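Six weeks with the Hanura two-arm kit. Longish thread, I'll number the posts so replies make sense. I paid for it myself, full price, no discount code at the end.

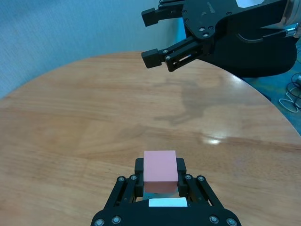
1/ What's in the box: two arms, two grippers, two wrist cameras, a power supply per arm, one controller, and a bag of clamps. No computer. You need your own, with a decent graphics card if you want to train anything on it.

2/ Price was $932 for the gripper and camera add-on, on top of the arms. The arms are quoted separately and the quote depends on your country, so I won't post mine. Ask them. They answered me in two days.

3/ I ordered through Celtgate, who handle Hanura in the US. Shipping took 18 days. One carton had a crushed corner but everything inside was OK. Keep the foam. You'll need it if an arm ever goes back.

4/ Setup. The manual says an afternoon. It took me two evenings, and most of the second one was cables. Each arm has power and data, each camera has its own USB run, and the supplied camera leads are short. Buy longer ones before you start.

5/ Mounting. The clamps are meant for a straight desk edge. On a round table like mine they don't sit flat, so I made backing blocks out of scrap lumber. If you have a normal workbench, skip this whole post.

6/ The grippers are the best part of the kit. Two fingers, parallel pads, bolted linkage. You can take one apart with a hex key and put it back together without a guide. I did it once to see how it worked and once because I had a screw loose.

7/ Small blocks are what I use for almost all testing. A flat-sided block between flat pads is the easy case, and the kit handles it well. I ran 54 pick and place cycles in a row last month with the stock settings and it dropped two.

8/ Round things are worse. Markers roll, and a ping pong ball squirts out if the fingers close a little off center. Softer pads would help. Plutivus sells a silicone set that fits the same bolt pattern. I've ordered a pair and will report back.

9/ Handing a part from one arm to the other is what I bought this for. Out of the box it works if you go slow. The second arm comes in from the side, closes, waits, then the first one lets go. At default speed the two arms tug at the part for a moment and it twists.

10/ The fix for that was in the settings, under "release delay." Default is zero. I set it to a quarter second and the twisting mostly went away. I don't know why zero is the default.

11/ Wrist cameras. Good close up, and the picture stays sharp at the fingertips, where you need it. Exposure hunts when there's glare. A shiny tabletop under a ceiling light will give you a white spot that moves through the view as the arm moves.

12/ For the glare you can lock exposure in the software, buy a matte mat, or move the lamp. I lock exposure. It means redoing the number whenever the daylight changes, so I do most of my recording after 7 p.m.

13/ Software. There's a desktop app for jogging the arms and a Python package for everything else. The app is fine for checking that things move. I stopped opening it after the first week.

14/ The Python package is better than I expected and the docs are worse. Function names changed in the last release and half the examples still use the old ones. The changelog lists them all, so read that first and save yourself an hour.

15/ Noise. Quiet at low speed, a whine when both arms move fast together. I can have it going in the next room during a call. I would not want it in the same room.

16/ Heat. After 20 minutes of steady work the shoulder joints are warm to the touch. I haven't had a thermal shutdown. The manual recommends a break every hour and I've been doing that.

17/ Support. I wrote in twice. First time was a wrong part number in the manual, answered the next morning. Second time was a camera dropping off the USB bus, and that one went back and forth for a week before somebody suggested a powered hub. The powered hub solved it.

18/ Compared with the Mikkelsen kit, which I borrowed back in April: the Mikkelsen arms are stiffer and repeat better. The Hanura grippers are easier to service and the cameras come as a proper add-on instead of something you tape on yourself. Mikkelsen docs are much better.

19/ Who I'd recommend it to: people who want two arms on a table for teaching, recording demos, or trying out policies on small parts. If you need to place something to a fraction of a millimeter all day, look higher up the price list.

20/ Things I'd buy with it on day one: powered USB hub, longer camera cables, a set of hex keys you like, cable sleeves, and a surge strip with wide spacing because the power bricks are fat.

21/ Things I'm still waiting on: the silicone pads, and the firmware update that's supposed to make the gripper report its grip force correctly. Right now the number reads high when the fingers are nearly closed. Support says August.

22/ Somebody asked about warranty. One year on the arms, six months on the grippers. Opening the gripper doesn't void it. Opening the arm does - there's a sticker over the seam.

23/ I'll add the pad results to this thread when they come in. If you own one of these and got the grip force reading to behave, please post your settings.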